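Ata da reunião do condomínio, terça-feira, 19h, salão do térreo

Voltei a ficar com a caneta, então vai do meu jeito. Começamos atrasados porque a chave do salão estava com a Violeta Ledesma, que ficou presa no trânsito, coitada!

Primeiro assunto: a horta do pátio. Pedi a palavra logo (eu sei, eu sempre peço) e defendi trocar os canteiros velhos por outros mais altos. Quem tem dor nas costas agradece. O orçamento da Lovis ficou em 1.000 reais, com terra e entrega. O da Tomach era mais barato, mas sem a terra, e aí a conta não fecha. Aprovado o da Lovis, com 2 votos contra.

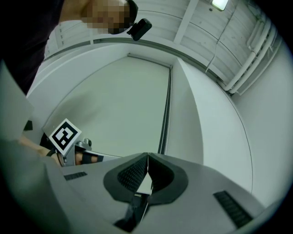
Ainda na horta: o manjericão pegou praga de novo e a Violeta ficou de trazer óleo de neem. Discutimos bastante quem rega nos feriados, e a escala vai para o mural até sexta. Quem quiser trocar de dia, combine direto com o vizinho, por favor, e não comigo às 11 da noite!

Segundo assunto: o barulho da bomba d'água. A Gunham veio ver e disse que é a base, que está solta. O conserto leva uns 20 dias, por causa da peça. Até lá, a bomba fica desligada de madrugada.

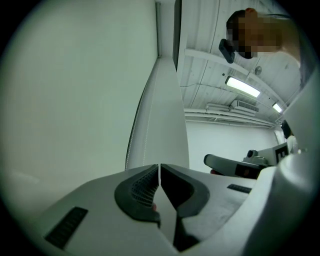 Detalhe: as duas garras escuras, frente a frente, sobre a peça branca.

Terceiro assunto: a festa de outubro. Eu queria música ao vivo, perdi. Vai ser caixa de som mesmo, e cada apartamento leva um prato. As empanadas ficam por conta da família Huenchumán (oba!).

Pendente para a próxima: o portão da garagem e a cor do corredor.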